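**Ticket 693 - Auer inverter drops off Pakel gateway**
Opened 02/01/2019, Brosness site

- Symptom: string 2 reads 0 W after sunrise, fault code 317. String 1 normal.
- Power-cycled DC isolator, waited 30 minutes. Fault returned.
- Insulation test on string 2 passed. Connectors reseated, no change.
- Gateway log shows the poll timing out at 2,000 ms - raised the limit, reading came back.
- Firmware update pending. Leave open until March.

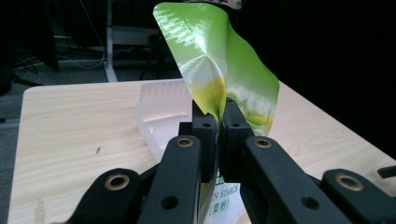
Attachment 1: gripper closed on green pouch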